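A trovoada de ontem e o portão da Zoila

Ainda estou meio surda do ouvido esquerdo, mas vamos lá. Ontem, pelas 5 da tarde, o céu aqui no bairro ficou daquela cor de chumbo e eu, muito esperta, achei que dava tempo de ir à padaria. Não deu! Caiu um raio no poste em frente à casa da Zoila Llanos e o estrondo foi tal que larguei o guarda-chuva no meio da rua.

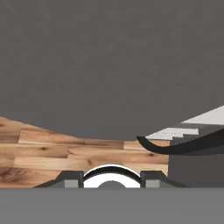 A Zoila estava na varanda e só levou o susto, graças a Deus. O portão elétrico é que morreu de vez (ficou aberto a noite inteira) e o Alcides Ticona, que mora ao lado, perdeu o modem e a televisão. Ficamos sem luz 8 horas, 12 casas ao todo, e a conversa na calçada foi até tarde, com vela e tudo.
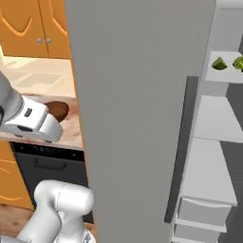
O Fredy veio hoje cedo ver o portão e pediu 270 só pela placa nova, fora a mão de obra. A Zoila quase caiu para trás. Disse que vai pensar, e enquanto pensa amarrou o portão com uma corda de varal.

Quem tiver perdido aparelho, guarde a nota e anote a hora da queda, que a Ruth Arboleda está juntando os nomes para reclamar com a companhia. E se alguém achou um guarda-chuva azul, é meu.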